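Galerie : le kit de préhension Florer, à l'essai et en location

Bonjour et bienvenue sur cette page. Je m'appelle Aravind Joseph et je m'occupe, avec ma collègue Deepika Murthy, du service de location de kits de préhension chez Subramaniam. Beaucoup de clients nous demandent par courriel de voir le matériel avant de réserver une période d'essai. Un catalogue montre toujours des pièces neuves sur un fond propre, et le client reste avec les mêmes questions qu'avant. Nous avons donc préféré faire une galerie, avec un peu de texte pour accompagner. Elle est courte pour le moment et elle sera complétée.

Le kit Florer est un ensemble de doigts pour bras robotisé. Il se loue seul, si vous possédez déjà un bras compatible, ou bien avec la petite caméra de poignet et le logiciel Kuken, qui enregistre les mouvements et permet de les revoir plus tard. La période d'essai est de 34 jours. Nous avons choisi cette durée après plusieurs discussions avec les premiers utilisateurs, qui trouvaient un mois trop juste quand il faut compter aussi la livraison et l'installation.

Ce que contient la valise

La valise contient les doigts, leurs supports, la visserie, un câble de rechange et le manuel en français et en anglais. Le manuel français a été relu par Angelica Sison, que je remercie beaucoup, car ma première version comportait des phrases que même moi je ne comprenais plus. Il faut prévoir 60 minutes pour le premier montage. Les personnes qui ont l'habitude le font bien plus vite, mais je conseille de ne pas se presser avec les vis du support : elles sont petites et le filetage n'aime pas être forcé.

Pour quels travaux

Nos clients utilisent surtout le kit pour des pièces légères, jusqu'à 500 grammes. Au-delà, le doigt tient encore, mais la position devient moins répétable et nous ne garantissons plus le résultat. Le tissu est un cas que l'on nous demande souvent. C'est un matériau difficile, parce qu'il ne garde pas sa forme et qu'il se plie autrement à chaque prise. Dinesh Gowda, de l'atelier Illach, a testé le kit pendant toute une période d'essai et nous a envoyé ses remarques au mois de mai. Je les résume avec son accord :

« La prise est douce et je n'ai pas eu de marques sur l'étoffe. Par contre, l'approche près d'un bâti métallique demande de la patience, il faut bien régler la distance de sécurité. Le bruit est très acceptable. J'aurais aimé un câble plus long. »

Le câble plus long est maintenant disponible en option. Pour la distance de sécurité, Deepika a ajouté 4 réglages préparés à l'avance dans Kuken, que l'on choisit dans le menu « Approche ». Le plus prudent est activé par défaut.

Ce que nous aimons moins

Je crois qu'il est juste de le dire aussi. La surface des doigts est noire et satinée, et elle prend facilement les traces. Un chiffon humide suffit pour la nettoyer, sans alcool. La caméra de poignet, elle, supporte mal un fond très clair : l'image devient vite blanche et l'on perd le détail des surfaces pâles. Si votre poste est éclairé fortement, baissez l'exposition dans Kuken avant de commencer, ou bien tournez la lampe.

Les images 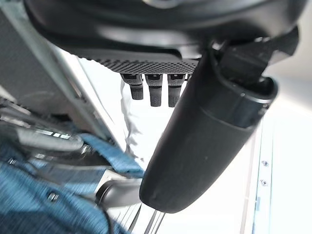
Page modifiée pour la dernière fois en mai, à 16 h 20
Vue prise depuis la caméra de poignet. Le long doigt noir descend vers des tiges métalliques foncées, avec du tissu bleu et un bâti métallique du côté gauche. Le fond très blanc montre bien ce que j'explique plus haut sur l'exposition.

Pour réserver

Écrivez-nous en indiquant le modèle de votre bras, le type de pièces à saisir et la période souhaitée. Hayley Wainwright s'occupe du planning et vous répond avec une proposition de dates. La caution est rendue après le contrôle de la valise. Merci de bien vouloir garder les mousses d'origine pour le retour, le transport se passe beaucoup mieux avec elles. Si une vis est perdue, il suffit de le signaler sur la fiche, nous ne la facturons pas.

Les clients qui souhaitent nous prêter leurs propres images pour cette galerie peuvent les joindre au même message, avec une ou deux lignes de légende.

Contact : service location Subramaniam | © Subramaniam, textes et images, reproduction sur demande | Haut de page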